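Who Pays the Copay? A Report on Mail-Order Refills in Bárány County

Term project, Health Policy and Consumer Economics
Submitted in December by Tuncay Altıntaş

Why I picked this

My grandmother takes two pills a day and spends more time on the phone about them than she spends asleep. Her plan moved her to mail-order refills last year with a cheerful letter promising savings. The savings came to less than she spent on highlighters to mark up the letter. I wanted to know if she was unlucky or typical.

What I compared

Two mail-order pharmacies serve most of the county, Trerkum and Dosemex. Against them I put the pickup counter at Trorkamel, a small local chain with a parking lot designed by someone who hated cars. For each one I looked at the price of a 90-day supply of common generics, the shipping terms, and what happens when a refill goes wrong.

I also used the county's refill survey, which went to retirees on the public employee plan. It drew 1,559 replies. The original goal was 1,000, so either people here care deeply about refills or the free stamp worked.

Findings on price

Mail order was cheaper for most of the generics on my list, though usually by the cost of a sandwich. Trorkamel beat both mail services on blood pressure pills and lost badly on inhalers. Dosemex had the lowest posted prices until I reached the checkout page, where a handling fee was waiting. Trerkum had no fee but required automatic refills, and its cancellation form asks you to explain your feelings.

Plan members pay the same flat copay at all three, so these differences mostly matter to people paying cash. My grandmother, who has a flat copay, was told she would save anyway. I could not find out what she was supposed to save. 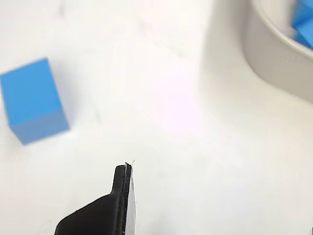
Findings on service

Survey comments were kinder to the counter than to the mail. The most frequent complaint about mail order was late packages, followed by being transferred between departments that both claimed to be the other one. I called each company with the same question about a dosage change. Trorkamel answered it while I was still reading it aloud. Dosemex called back the next morning. Trerkum sent me a coupon for vitamins.

Limits of this report

The survey only covers retirees on one plan, and people who love filling out surveys are their own population. Prices were checked once. I did not include specialty drugs, partly because the plan's list runs longer than this paper and is less fun to read.

Recommendations

The plan should print the member's real copay in the letter, next to the word "savings." It should also let members go back to the counter without a doctor's note, which the current rules require. My grandmother has drafted her own recommendation, and my instructor has asked me to leave it out.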